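Open day at the Leltham workshops, May

I went up to Leltham with Ya-wen Yeh for the May open day. We had both been the year before last and wanted to see what had changed in the work surfaces, which we are about to order for our own room. The day ran from ten until four. Parking was behind the building and there was a sign-in sheet at a table by the door.

The first hour was a talk by Horacio Espinoza on how they fit out a bench. He started with the old ones, which were plain tabletops that people clamped things to wherever they found space. Small parts rolled off and ended up under the heaters. After two years of that they switched to panels set inside a low rim. He passed a sample corner around. The rim is dark and thin, and you can rest a wrist on it without it digging in.

Most of the questions were about color. Leltham tried white panels first and gave them up on account of glare from the ceiling lights. They then tried a wood finish, and people lost brown screws on it all day. They settled on dark gray with a matte face. Espinoza said he would have liked it a shade lighter, but the supplier, Rakena, had a minimum order on anything outside the standard range. Nélida Benítez asked about scratches. He said they show, and that they swap a panel when the people using it complain.

After the talk we were split into groups of about a dozen and taken through the rooms. Ours was led by Shaohua Cao, who runs the bench area day to day and knew where every key was.

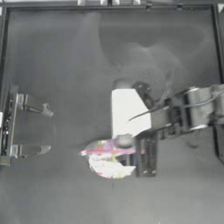

Cleaning took up more of the tour than I expected. Matte surfaces hold on to wipe marks, and a gray panel under overhead light can look cloudy even when it has just been done. Cao has tried most of the sprays. She now uses warm water with a drop of dish soap and a second cloth for drying, and she does the corners with a soft brush. She does not allow tape directly on the panels. Ya-wen wrote that down, as we use a lot of tape.

From there we went to the storage room. Shelving runs along two walls, with bins labeled by hand and a printed list taped inside the door. The spare panels are kept upright in a rack with felt between them. Stock number 3106 is the one they reorder most, a plain panel with no holes. The drilled version sits on the bottom shelf and hardly moves. They have a box of nearly 1000 small fittings from Jollar, bought in one go when the price dropped, and Cao expects it to outlast her.

Lunch was sandwiches and fruit in the corridor. Ivana Navarrete had brought samples of the Naletti floor mats and laid them out by the stairs so people could stand on them while they ate. The thicker one was comfortable but the edge curled. I would take the thin one.

In the afternoon there was an open session where you could go back to any room. I went back to the benches and measured the height, which suited me and was too high for Ya-wen. Leltham can cut the legs down before delivery for a small charge. They cannot do it afterward on site.

We left at half past three. Quotes for the panels are supposed to come by email, and I have asked for the matte gray with a plain rim.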